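房价租金比能说明泡沫吗？——以四个小城住房数据为例的课程报告

城市经济学课程期末报告

一、问题的来由

判断一个地方的房子是不是太贵，最常见的办法是拿房价去除以年租金。比值高了，就说有泡沫；比值低了，就说还安全。这个办法简单，新闻里爱用，中介也爱用，只是用的方向相反。我们选这个题目，起初是想算出一组漂亮的比值，给四个地方排个名次。算到一半，对这个指标本身的信心已经所剩无几，报告也就变成了现在的样子。

四个地方是 Gritville、Nirholm、Mfaume 和 Ilthorpe。选它们的理由并不高明：课程资料包里有这四处的挂牌数据，别的地方没有。所以下文的任何结论都不应当推广到资料包以外。四处的规模、产业和人口结构差别很大，放在一张表里比较，本身就有勉强之处，后面会再谈。

二、房价租金比到底在比什么

教科书上的逻辑是这样的。房子是一种资产，租金是它的收益，价格应当等于未来租金的折现值。如果价格涨得比租金快很多，而利率、税收和预期都没有变，那么多出来的部分就只能用投机解释。

问题出在“都没有变”这几个字上。利率下降会抬高合理的比值，这一点大家都承认，可是引用比值的人很少顺手把利率写上。税收也一样。持有环节不征税的地方，房主的成本低，愿意接受更低的租金回报，比值自然偏高。把它同一个每年按评估价征税的地方放在一起，说前者泡沫更大，这种比较没有多少意义。

预期更麻烦。一个地方的收入如果真的会长期增长，今天看着很高的比值，过些年回头看可能并不离谱。反过来也成立：比值很低的地方，也许是因为所有人都打算搬走。用高比值证明泡沫，用低比值证明安全，前提是我们已经知道未来的收入。我们不知道，写研究报告的机构恐怕也不知道。

还有一层常被跳过：出租的房子和出售的房子往往不是同一批房子。出租的多是旧的、小的、离车站近的；出售的里面新房占的份额大。用新房的价格除以旧房的租金，得到一个很高的数，然后宣布市场疯了，这是把两种商品的差价当成了泡沫。

三、数据和处理

资料包里有两类挂牌记录，一类出售，一类出租。剔除重复和缺项之后，出售记录剩下3,310条，出租记录剩下1,442条。数量上的差距本身就值得怀疑。出租房大量通过熟人和门口的告示成交，进不了网站，留在网上的恐怕是比较贵、比较难租出去的那部分。如果真是这样，我们看到的租金偏高，算出来的比值就偏低。这个偏差有多大，手头的资料无法回答。

挂牌价也不是成交价。卖家挂多少钱是一种愿望，行情冷的时候，愿望和现实之间的距离会拉大。很多报告用挂牌价画出一条平稳的曲线，然后说市场有韧性。曲线平稳，也可能只是卖家不肯降价，而房子根本没有卖出去。资料包里没有撤下挂牌的日期，我们分不清哪一套是卖掉了，哪一套是卖家灰心了。

为了尽量让两边的房子可比，我们按地段、面积和房龄做了配对。标准设得比较严：同一街区，面积相近，房龄在同一档。最后配成功的只有167对。大部分集中在 Gritville 和 Nirholm，Mfaume 很少，Ilthorpe 少到算不出能看的中位数，因此后面讨论 Ilthorpe 时只用未配对的数据，并且只谈方向。

配对标准如果放宽，样本会多出不少，但放宽到什么程度完全由我们说了算。我们试过把房龄这一条去掉，Gritville 和 Nirholm 的名次随即对调。一个结论会因为作者删掉一条筛选条件而翻转，读者有权知道，可惜一般的报告不会把这种事写进正文。

四、结果

先看未配对的数据。四处之中 Nirholm 的比值最高，Gritville 其次，Mfaume 再次，Ilthorpe 最低。如果到此为止，标题很好写：Nirholm 泡沫严重，Ilthorpe 是洼地。

换成配对之后的数据，Nirholm 的比值明显下降，落到 Gritville 后面。原因并不神秘。Nirholm 近来集中上市了一批面积较大的新房，全部在出售记录里，几乎没有进入出租市场。它们抬高了分子，对分母没有影响。换句话说，先前的“泡沫”里有一大块是房屋构成的变化。

Gritville 的情形相反，配对前后变化不大。这只说明它的出售房和出租房比较相像，不能说明价格合理。当地的租金本身可能就有问题：铁路延长线的消息传出以后，出租房的报价跟着售价一起上调，比值于是保持稳定。价格和租金同时虚高，比值什么也看不出来。这是该指标最大的盲点，而它偏偏出现在市场情绪最热的时候。

Mfaume 的数据要分月来看。雨季开始前租金报价偏低，进入旺季又抬起来，单用任何一个月的租金都会得到不同的说法。有的同学主张取全年平均，我们也这样做了，但平均之后得到的数并不对应任何一个真实的租客所面对的市场。

至于 Ilthorpe，低比值最容易让人误读。当地不少房子挂着出售，问的人寥寥，租金却因为工厂宿舍不足而维持在一定水平。用比值衡量，它是四处里最“便宜”的。可是宿舍一旦扩建，租金这根支柱就没有了。劝人去那里抄底的文章，我们在查资料时见过不止一篇，都没有提宿舍的事。

五、关于“自动化产业带动房价”的说法

四处之中有2处在招商材料里把自动化和机器人产业列为房价的支撑，即 Gritville 和 Nirholm。推理过程大致是：新产业带来高收入岗位，高收入岗位带来购房需求，所以当前价格有基本面。
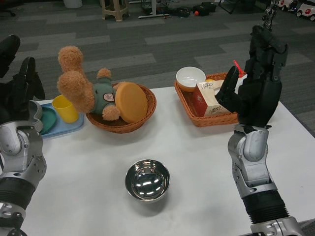
这条推理的每一步都需要证据，而材料里给出的多是规划面积和意向投资额。规划面积不发工资。即使厂房全部投产，自动化程度越高的产业，每平方米厂房需要的人手往往越少，它对住房需求的拉动未必比得上一家老式的纺织厂。岗位里有多少给本地人，有多少是短期派驻，派驻的人租房还是买房，材料都没有谈到。

再退一步，假定岗位和收入都如期到来，也要问价格是不是已经提前反映了这一切。Gritville 的售价在消息公布当月就动了，而岗位至少要等厂房完工以后才会有。从那时起入市的买家，付的是已经包含好消息的价格。好消息兑现，他们只是没有吃亏；不兑现，损失由他们承担。招商材料习惯把这叫作“机遇”，我们认为叫作“风险”更贴切。

这里需要说明，我们并没有证明该产业对房价毫无作用。以现有的数据，证明有和证明没有都做不到。我们反对的是把一个没有检验过的因果关系当作价格合理的依据。

六、还能用什么指标

讨论中提出过几种替代办法，各有各的毛病。

房价收入比绕开了租金数据的缺陷，却把问题转移到收入上。四处的收入统计口径不一致，有的按户籍人口，有的按常住人口。Ilthorpe 的外来工人很多，口径一换，收入水平就变样。

空置率如果可靠，会非常有用。价格高而空房多，比任何比值都更能说明买房的人不是为了住。麻烦在于空置很难测量。有人用夜间亮灯来估计，有人用水电读数，前者受天气和作息影响，后者拿不到公开资料。我们在 Nirholm 的一个小区试着数过傍晚亮灯的窗户，两次结果相差很大，最后决定不写进结果部分。

贷款占售价的比例能反映脆弱程度。同样的价格下跌，借得多的地方伤得重。但这类资料在银行手里，外人看到的只是汇总以后的数，足以让人担心，不足以让人下判断。

几种指标放在一起看，当然比只看一个要好。不过，如果每一个指标都有同方向的偏差，合在一起也不会变得更准。综合指数在这方面尤其可疑，权重是人定的，改一改权重，排名就可以换一遍。

七、局限

除了前面已经提到的挂牌价、样本偏差和配对标准，还有几点需要交代。

第一，所有数据只覆盖一个年度，看不到完整的涨跌周期。谈泡沫而没有下跌阶段的数据，结论天然不完整。

第二，我们没有考虑装修和维护的支出。旧房出租的净收益要打折扣，打多少折扣，各地房东的说法相差悬殊。

第三，四处的税费制度只做了文字比较，没有折算进比值。折算需要的假设太多，我们担心算出来的数会显得比它实际上更精确。

第四，配对由小组成员分头完成，边界案例的取舍带有主观成分。复核时发现少数几对的房龄登记有误，已改正，中位数没有受到明显影响。

八、结论与后续

在这份资料里，房价租金比不能单独用来判断哪个地方有泡沫。它对房屋构成很敏感，对租金和售价同步虚高的情形不敏感，而且名次会随着筛选条件改变。Nirholm 的高比值主要来自新房集中上市；Gritville 的稳定比值不足以让人放心；Mfaume 和 Ilthorpe 的数据质量不支持更进一步的说法。

假如下学期继续做，应当先设法取得成交价，再把撤下挂牌的日期补上。出租方面可以到街区里抄录纸质告示，费时，但至少能检验网上租金是不是偏高。在此之前，我们不建议任何人拿本报告的数字去支持买房或者不买房的决定。

附记：配对表和筛选条件的修改记录与报告一并提交。去掉房龄条件后的另一版结果放在配对表的最后一页。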